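Skellamdale Facilities Technology Working Group
Minutes of the regular meeting
Wednesday, April 8, 2026

Present: Daryna Hutsuliak (chair), Mieczysław Kalinowski (operations), representatives of Building Services, Purchasing, Information Security and the Zelo integration team.
Apologies: Legal.
Minutes taken by: Building Services.

1. Minutes of the previous meeting

Approved with one correction. Under item 4, "dock relocation" should read "dock power relocation." The dock itself was not moved.

2. Matters arising

2.1 Elevator interface. The elevator contractor has supplied the revised relay drawing. Kalinowski confirmed that the drawing matches the controller installed in the east shaft. The west shaft uses an older controller and will need a separate drawing. Action carried forward.

2.2 Door openers. Two doors on the ground floor still close before a delivery cart has cleared the threshold. The hold-open time has been extended on one of them. The second is a fire door, and its timing cannot be changed without written approval from the fire safety contractor. Approval has been requested.

2.3 Signage. Floor decals have arrived and will be applied after the corridor has been waxed.

3. Delivery cart trial

3.1 Kalinowski presented the trial log for the two autonomous delivery carts on loan from Kovach. The carts carry linen and restroom supplies from the basement store to the service closets on each floor. The log covers 400 scheduled runs.

3.2 Of these, 58 required a person to step in. Most interventions were at the elevator lobby, where the cart stopped for people waiting at the doors and then missed its call. The next largest group was blocked corridors, mainly parked housekeeping trolleys.

3.3 Hutsuliak asked whether missed elevator calls are logged as one event or as a new event for each retry. Kalinowski said one event per run. Zelo confirmed that the fleet software records retries separately and that the two logs will therefore not agree. It was decided that the operations log is the reference for the trial and that the software log will be attached as a supporting file.

3.4 Battery performance was within the supplier's stated range. One cart lost charge overnight on the basement dock. The dock contacts were cleaned and the fault has not returned. Building Services asked that contact cleaning be added to the weekly checklist. Agreed.

3.5 Purchasing noted that the loan agreement runs to the end of August and that notice of purchase or return is due 72 days before that date. The notice date is to be entered in the shared calendar. 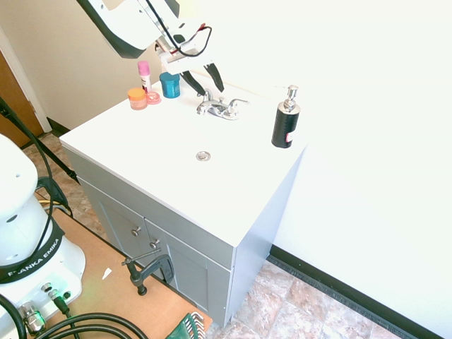 3.6 On payload, the drawer inserts are too shallow for the taller supply bottles, which have to be laid on their sides. Kovach has offered a deeper insert at no charge for the length of the loan. The deeper insert reduces the number of drawers from four to 3. Operations would accept the loss of a drawer on the restroom supply route but not on the linen route. Agreed to fit the deeper insert to one cart only.

3.7 Information Security asked for the retention period of the cart navigation video. Zelo stated that video is processed on the cart and overwritten, except when an intervention is logged, in which case a short clip is uploaded to the fleet server. Information Security does not accept the present arrangement, under which clips have no deletion date. Zelo will propose a retention setting in writing. Until this is received, clip upload is to be switched off.

3.8 Kalinowski recorded an objection to switching off clip upload while the elevator fault is being worked on, as the clips are the main evidence for it. After discussion it was agreed that upload may remain on for the east elevator lobby only, and that operations will delete those clips by hand at the end of each week.

4. Fleet software, version change

4.1 Zelo gave notice that the current version of the fleet software will stop receiving updates. The new version changes the map format. Existing maps can be converted, but no-go zones have to be redrawn.

4.2 Hutsuliak asked who will redraw the zones. Zelo's quote does not include this work. Building Services estimates two working days, including a walk of each floor to check the zones against current furniture positions.

4.3 The Lü scheduling module, which sends supply requests to the carts, has not been tested against the new version. Zelo will provide a test account. The version change will not go ahead until a full day of requests has been run through the test account without manual correction.

4.4 A rollback procedure was requested. Zelo said that the old maps can be restored from backup but that schedules created after the change would be lost. Operations will export schedules daily during the changeover.

5. Power and network

5.1 The outlet behind the second-floor dock shares a circuit with the vending machines. The breaker has tripped twice. A separate circuit has been quoted and the quote is with Purchasing.

5.2 Wireless coverage in the north stairwell corridor remains poor. Carts continue on their stored map when the connection drops, but cannot receive a cancel command. One additional access point is to be installed at the corridor junction. Information Security will assign it to the equipment network and keep it off the guest network.

6. Any other business

6.1 Housekeeping has asked for a quieter arrival tone after the evening shift begins. Zelo confirmed that tone volume can be set by time of day. Operations to set and report back.

6.2 The spare cart key is missing from the key cabinet. Staff who have it are asked to return it to the Building Services desk.

7. Actions

Kalinowski: obtain west shaft relay drawing; set arrival tone; begin weekly clip deletion; arrange daily schedule export for the changeover.
Hutsuliak: follow up fire door approval; confirm insert change with Kovach.
Zelo: written retention proposal; Lü test account; revised quote with zone redrawing shown as an option.
Purchasing: enter notice date; process quote for second-floor circuit.
Building Services: add contact cleaning to checklist; apply floor decals.
Information Security: assign network for new access point.

8. Next meeting

Date to be circulated by the chair. The trial log will be sent out with the agenda. Items for the agenda should reach Building Services one week ahead.

Filed under: Working Groups > Facilities Technology > Minutes
Last updated: the day after the meeting, item 3.8 wording corrected
© Skellamdale Building Services | Contact the records desk | Accessibility | Back to top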